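4. Setting Up and Looking After the Table Cell

Most of what we learned in this project we learned at one table. The Cesta cell is small, cheap to keep running, and a real pleasure to work in once it is set up well, and we want to describe it in enough detail that another group could build one like it. Earlier papers on two-handed demonstration tend to give the setup a paragraph and move on to the policy. We think the setup deserves more room than that. The biggest jump in usable recordings during our whole study came from a change in how we ran two cables!

4.1 Layout

The cell stands in the Brolasen lab, on carpet, with dark curtains around it. The work surface is a light wooden table with rounded corners. The operator sits at the front edge and holds one gripper in each hand, and everything the operator manipulates has to be reachable from that seat without leaning. We tried a standing version first. Operators liked it for the first hour, but their elbows drifted outward as they tired, and the recorded wrist paths became harder to replay on the arms.

Table position matters more than we expected. The first thing we do after the cell has been moved, even by the width of a hand, is put the table back on its floor marks and repeat the reference run described in Section 4.3. The temptation is to correct the shift in software. We did this twice in August and regretted it both times, as a small rotation of the table looks very much like a small error in the tracking of one hand, and we spent two days chasing the wrong one.

For the tableware tasks we lay a striped mat over one half of the surface and leave the other half bare. This gives us two very different backgrounds in a single session, and it is a wonderfully simple way to find out whether a policy has learned the plate or the tabletop. The mat has to lie flat. A raised fold will catch a gripper jaw, and it also tips a paper plate enough to change the grasp. We smooth it down by hand at the start of each session and again after every break.

4.2 Grippers and cables

Both grippers are black hand-held units with a pair of jaws, wired to the recording computer. We built them from the Morikawa drawings with one change of our own: the finger pads are held by a single screw and can be swapped at the table. Paper plates are hard on pads. The rim is thin and slightly slick, operators squeeze harder than they need to, and the pad surface polishes over time. A polished pad still closes properly and still reports the right width, so nothing in the logs looks wrong – the plate simply begins to slide during a lift. We now change both pads after 600 grasps, whether or not they look worn, and always as a pair.

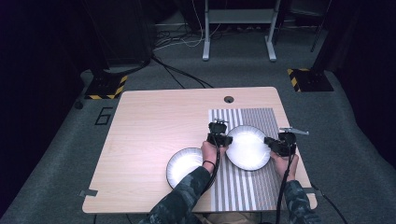 Vol. 13, p. 963

Figure 4. Two-handed plate work in the Cesta cell. One plate is on the bare wood and the other on the striped mat, where its inner surface shows strong glare. The gripper cables run toward the front edge of the table.

The cables took us the longest to get right. In our first arrangement they left the grippers toward the back of the table, which kept the operator's lap clear but put a moving line straight through the work area. The tug on the wrist was small, yet operators could feel it and fought against it, and that effort went into the data. Routing toward the operator, as in Figure 4, fixed most of this. The left cable now crosses the mat on its way to the front edge, so there is still a line on the work surface, but it lies behind the hand during a reach and the jaws rarely meet it.

Slack is set with the operator seated. We ask for a full reach to the far corner with each hand, then a return to rest, and look at the connector through both motions. If it bends, we add slack. If a loop lands on a plate, we take some out. The check is quick, and it has saved us a great many connectors.

4.3 Reference run and daily care

Every session opens with a reference run: pick up a plate, move it from wood to mat, set it down, release, and repeat with the other hand. The software by Arif Chowdhury compares the two jaw-width traces with those stored after the last full calibration and shows them side by side. A person can read the result at a glance, and we prefer this to a pass or fail light. A late opening usually means a worn pad. A noisy trace with the right general shape usually means a connector. When the two hands disagree about where the table is, we go back to the floor marks before touching anything else.

Glare gets its own check. White plates with a coating can throw back a bright patch large enough to hide part of the rim, and the patch moves as the plate moves. We considered replacing the plates with matte ones, and decided against it because homes and canteens are full of shiny plates. Instead we fix the room lights at one setting per session and write that setting into the record, so that glare can be studied later as a variable in its own right.

Cleaning is plain work. Jaws are wiped with a dry cloth at every break, and the screws on the mounts are checked by hand at the end of the day. Binta Iyamu keeps the repair log, and it has become our favorite document in the project. It covers more than 1000 entries, many of them a single line such as "left pad, slipping on rim, changed pair." Read in order, those lines show the cable change very clearly: connector faults fill the early pages and then nearly vanish.

4.4 Moving the cell

We repeated the full setup at Nevau, starting from bare carpet and using only the written procedure. The mechanical work went smoothly. The slack check did not, as our text gave a cable length and the new operator had a much longer reach. The procedure now describes the reach motion and leaves the length to whoever is in the chair.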